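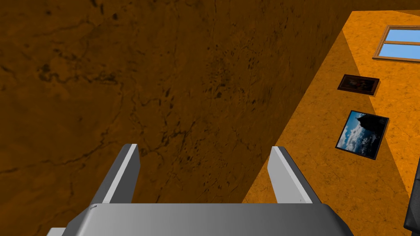 *Last changed: 2020-09-28*

## Lūse – room reset, sim work and notes from the shift side

Back on the furnished room model. Wrist view and body view both running again after the update. The wrist view is the awkward one. With the hand open and empty and the wall and its pictures behind it at a steep angle, the fingers are easy to find but the room is not. Anyone asked to judge from that view alone where the arm is pointing will need the second view open beside it.

That matters more than it did in June. Until then the attendants at Stonari did the full reset by hand and we only looked at the task list afterwards. Under the Zelis plan one attendant supervises the arm from the linen room and goes in to do what it can't. The attendant is now the one who reads these views, so "the engineers can follow it" is no longer good enough.

### Task split as it stands

| Task | Who |
|---|---|
| Small items off counters | arm, attendant confirms |
| Wipe counters | arm |
| Desk, keyboard and cables | attendant |
| Bed and linen | attendant |
| Fridge check | attendant |
| Final sign-off | attendant |

The desk stays with the attendant for now. Guests leave things on desks that they come back for, and the staff are firm that a person should decide what is rubbish. I agree. It was down as an arm task in the first draft and has been taken off.

### Runs

- Log holds 1,577 pick attempts, all in simulation. None of this is a site figure.
- Longest unattended stretch was 52 minutes. Stopped by me to change the counter friction, no fault.
- 3 stops from the wrist limit, same joint each time. Limit left where it is. Approach path needs changing.
- Truvwood grain maps loaded for the desk. Render time went up, picks no different. Will go back to the plain ones for overnight runs. 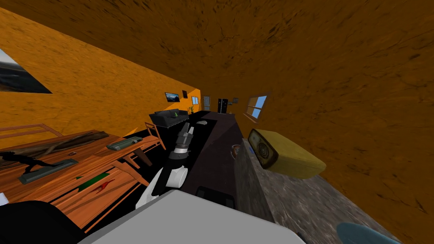 Bowl near the counter edge remains the case to get right. Anything that close gives the fingers little to work with on the far side, and a bad approach pushes it over. Approach from the long side first. If the planner refuses, hand it to the attendant and move on to the next item. Do not retry more than 2 times. Repeated tries cost more of the attendant's time than walking in and lifting it.

The radio on the stone counter is marked "leave in place". Same for the potted plant by the sofa. The arm should wipe up to these and stop, and the attendant does the patch underneath. Staff asked for this to show on the supervising screen as a list, so they know before going in what has been skipped. At present they have to work it out from the log, which was written for us.

### What the attendants raised

Copied from the session notes, tidied a little.

1. Supervising is tiring in a different way from cleaning. Long waits, then a prompt that wants an answer at once. They want the prompt to hold the arm until answered, with no timer.
2. The pay grade sheet still lists room count per shift. Under the new split that number means little. Passed to Zelis, no reply yet.
3. The tilted view makes some people queasy. Levelling it in software is simple, but then the picture rotates when the body moves. Will build both and let them choose.
4. They don't want the heavy jobs left over for the end of the shift. If the arm takes the light picks, what remains is bed, bath and lifting, all day. This is the point I have least answer for. Rotating people between supervising and rooms would help, and it needs everyone trained on the screen.

### Next

- Remove prompt timer.
- Skipped items list, plain wording, same names the staff use.
- New approach path for the wrist limit, then rerun the counter set.
- Ask Stonari for the real counter heights. The model uses the drawing values and those have been wrong before.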